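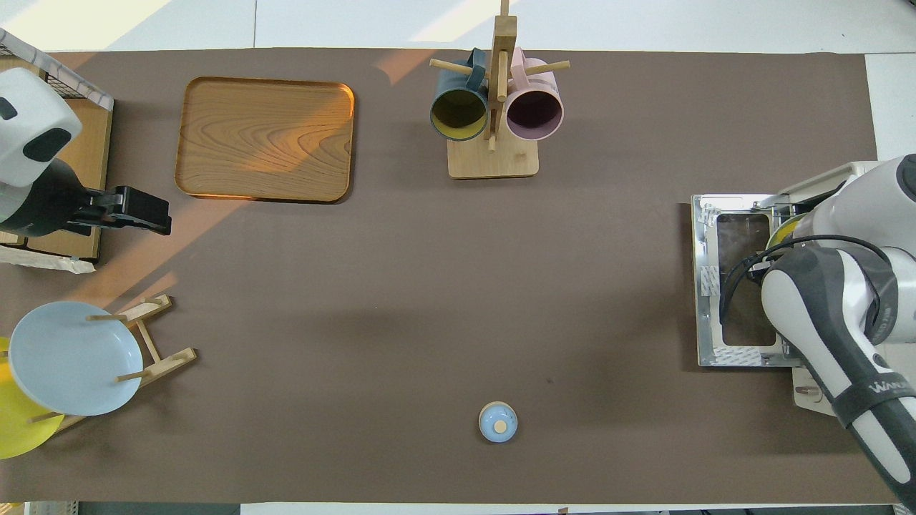 The table at Rastley, late afternoon, mugs on the tree.

Ilse Van der Linden had joined the robotics club for the biscuits, and by June there were no biscuits.

There was the table, though. Brown top, white edges, two arms facing each other like relatives who had stopped speaking. Mr Antwi said the club would be entering the Trumbridge Cup, household section, in which a pair of arms had to put away the washing-up. First prize was 2,000 pounds and a visit to the Trultavix works.

"Whose washing-up?" said Ilse.

"Notional washing-up," said Mr Antwi.

She looked at it. A teal mug with a yellow inside, a pink one with a dark inside, a blue plate and a yellow plate in a wooden rack. It had the look of a kitchen belonging to someone who never cooked. At home there were eleven people's worth of dishes for a family of four, and a roasting tin that had been soaking since her grandmother's visit.

"It's all clean," she said.

"They aren't judged on clean."

"What are they judged on?"

He handed her the rules, which ran to 14 pages. Arms were judged on placement, on smoothness and on something called intent, which had a page to itself and which she read twice without finding out whose intent was meant.

"Run it again," said Mr Antwi.

The sun had come round and laid orange stripes over the tray. The boy at the laptop pressed a key. The left arm considered the matter, moved the width of a thumb, and stopped.

"It's thinking," the boy said.

"It's stuck," said Ilse.

"It did it fine at lunch."

Everything in that room had done it fine at lunch. She had begun to suspect lunch. She pulled up a stool and watched the little blue lid with the wooden knob, alone in the middle of all that brown, waiting for somebody to want it.

"How long do we get on the day?"

"Fifteen minutes," said Mr Antwi.

"For two mugs and two plates."

"And the lid."

Ilse got her coat. At the door she heard the motors start up, and she stood there with one sleeve on, annoyed with herself, and turned round to look.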